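Dunmore Hall, pre-letting safety check
Checked by: Reda Radwan, with Paweena Thepsuriya for the upstairs rooms
Monday, started 8.15, finished just before lunch
Next check due: April

Key: OK / FIX / WATCH. Comments under each line, sorry for handwriting on the paper copy, this is the typed up one.

OUTSIDE

1. Path and steps. FIX
Second step from the bottom rocks. Moss on the north side again, needs a proper scrub, not just a sweep. Grit bin half full.

2. Handrail. OK
Repainted. Bit tacky still near the gate end.

3. Outside lights. WATCH
Car park one comes on late. Sensor dirty? Wiped it, will see.

4. Bins. OK
Lids shut, chained. Keep them where they are please, last month they'd crept back up against the kitchen wall.

ENTRANCE AND CORRIDOR

5. Front doors. FIX
Left leaf sticks at the bottom. Opens with a shove but a child or anyone with a stick would struggle. Wondimu to plane it before the Saturday letting if he can get the door off.

6. Matting. FIX
Corner curling by the noticeboard. Taped for now. Tape won't last.

7. Fire exit signs. OK
All lit. The one over the side door has a cracked cover, not urgent.

8. Fire doors. WATCH
Corridor one closes fully. Kitchen one stops short of the frame unless the window is shut. Closer needs adjusting. It was propped with a chair when I got there, chair moved, note left.

9. Extinguishers. FIX
Corridor: in date, pin in. Kitchen: in date. Stage side: gauge in the green but the bracket has lost a screw and it hangs crooked. Blanket in kitchen fine, tapes reachable.

10. Alarm test. OK
Call point by the front door used this time. Heard in all rooms, including the upstairs loo with the fan on. Logged in the red book. Panel clear after reset.

11. Capacity notice. FIX
Says 64 for the small hall and 100 for the main one, which is right, but it's faded so badly you have to stand on top of it. Boonmee has the laminator.

ROOMS

12. Tables and tabletops. OK
Wiped down, no splinters found on the edges I checked. Cardboard is the usual thing left out at the end of a letting, flatten it and take it to the store, not the corridor.

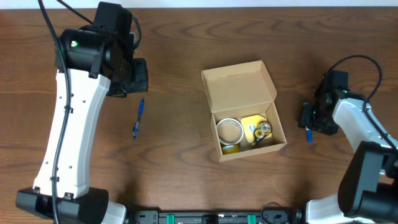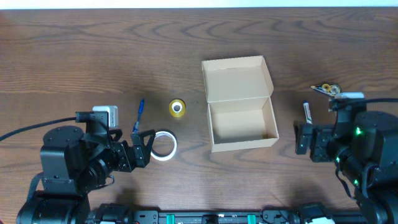
13. Folding chairs. FIX
2 pulled out with bent legs, labelled, behind the stage curtain. Do NOT put back in the stack. Trolley brake ok.

14. Stage steps. WATCH
Edge strip lifting on the top tread. Glued it, weighted it overnight, seems to be holding. White tape is wearing off as well.

15. Sockets and leads. FIX
Socket by the hatch has a scorch mark round one hole. Switched off, taped over, don't use. Riku is booking the electrician. Extension reel in the store must be fully unwound when the urn is on it, the sign has fallen off again.

16. Radiators. OK
Main hall all warm. Small hall one cold at the top, bled it, better.

17. Windows upstairs (Paweena). WATCH
Restrictors on all but the end one. End one is painted shut so can't open anyway, but if anybody frees it it needs a restrictor the same day.

KITCHEN

18. Water heater. OK
Hot tap very hot. Warning sticker peeling, replaced.

19. Fridge. WATCH
Thermometer had slid down the back. Seal is black along the bottom edge, needs cleaning. Somebodys milk from the Skulell dance night, thrown.

20. First aid box. FIX
No large plasters, no gloves left. Eye wash out of date. Accident book is there, pen isn't.

21. Floor. OK
Dry. Mop bucket empty and upside down, thank you whoever.

22. Knives and sharp stuff. OK
Locked drawer, key on hook.

23. Gas shut off. FIX
Lever moves freely but the cupboard in front of it had stacked trays blocking it. Cleared. Keep clear means keep clear.

TO DO, IN ORDER
Scorched socket, electrician (Riku)
Front door (Wondimu)
First aid refill (me, tomorow)
Bottom steps
Extinguisher bracket
New capacity notice (Boonmee)
Mat

Not checked: loft, ladder is out on loan to the Velus lot. Boiler cupboard, couldn't find the key, Mika might have it. Will do both when I'm back in for the first aid bits.

Signed R. Radwan
Copy to noticeboard and red book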